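The Plumport Trade Routes Wall Map
Plarov Maps & Charts > World > Economics and Trade

Sheet size: A0, landscape
Finish: matt paper or laminated
Edition: second, January
Stock: paper in stock, laminated sent out on Thursday

This is the map we always wanted on our own wall. The Plumport shows where the world's goods go and who lends the money to build the ports, railways and pipelines they travel through. Most political maps stop at the borders. We kept the borders (they matter!) and then drew everything that crosses them – ore heading east out of southern Africa, soya leaving the River Plate, gas running under the Baltic, container lanes squeezing through Malacca and Suez.

Each of the 149 ports marked has a small disc beside it. The bigger the disc, the more cargo passes through in a year, and the colour tells you who runs the terminal: a state company, a private one or a mix of the two. Once your eye gets used to it you start spotting patterns from across the room. West Africa alone kept two of us busy for a whole afternoon.

Loans between governments get their own layer, printed in a warm orange so that it never fights with the blue of the shipping lanes. A solid line means the money has been handed over, a dashed line means it has been promised and signed for. Where a deal was announced and then went quiet, we have left the line off and put a note in the booklet.

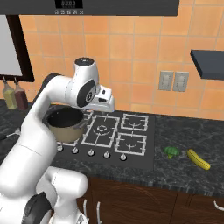
The booklet runs to 21 short entries, one for each trade bloc or development bank on the sheet. They are written in plain words, with the year each body was founded, its members and what it can and can't do. The longest is on the Andean countries, where memberships overlap so much that we had to redraw the inset several times. I'm very fond of that inset now.

Along the bottom edge there is a smaller map of the same world in 1955, using the same colours and the same scale of discs. It is a lovely thing to compare. Look at how much of the traffic ran between colonies and their rulers, and how little of it crossed the Pacific. Teachers who bought the first edition told us this strip got more use in lessons than the main map, so we have made it taller this time.

What's new in the second edition

Bigger lettering for landlocked countries
Arctic summer routes added
Potgieter projection in place of the old Mercator, so Africa and South America are shown at a fair size
Disputed borders dotted on both maps

The base drawing comes from the Starance atlas files, which we have used for years and still think are the cleanest coastlines you can get. Rivers are shown only where barges use them.

Laminated sheets take dry-wipe pens well, and the orange stays readable under a strip light. Paper sheets are posted rolled, never folded, in a stiff tube with the booklet tucked inside. Framing is best left to a local shop – the sheet has a 2 cm white margin all round for the mount.

Goes well with: Plarov Straits and Canals chart, Plarov Currency Areas map, wooden hanging rails (A0)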